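4. Build and Test Setup

The arm was assembled in the shared workshop by Mounir Filali and Kiều Mai. Wiring and the control script were done by Nga Kiều. The project name, Storkix, is used for both the arm and the software.

The task is a simple pick-and-place: grip a roll of toilet paper, carry it, and set it down on a yellow sheet of paper. The sheet is not fixed to the surface. Its position is found again at the start of each run, so a small shift between runs does not matter. A shift during a run is not corrected.

Gripper closing force was set by hand. The first setting crushed the cardboard core, and two rolls were thrown out before a lower value was chosen. Travel speed was then limited to 86 percent of the first setting - above that, the arm overshot at the end of the move.

Two problems remain open. Shadows from the desk change the apparent color of the sheet, and the color threshold has to be reset when the lights are changed. The cables on the left side also limit how far the base can be turned.

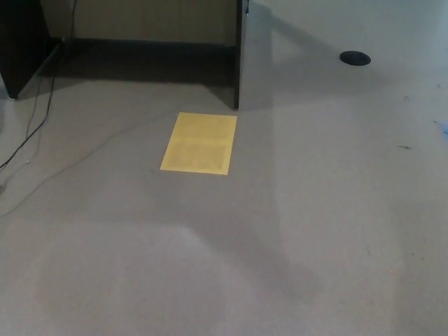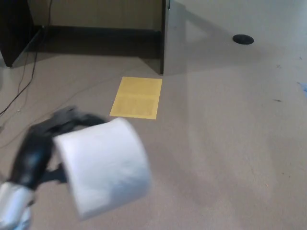 Photos: Storkix project group, 1/30/23

The yellow sheet is the target in both views. Motion blur on the roll, as in the second photo, makes its edge hard to locate, so the script reads the roll position only when the arm has stopped. Release height is covered in Section 5.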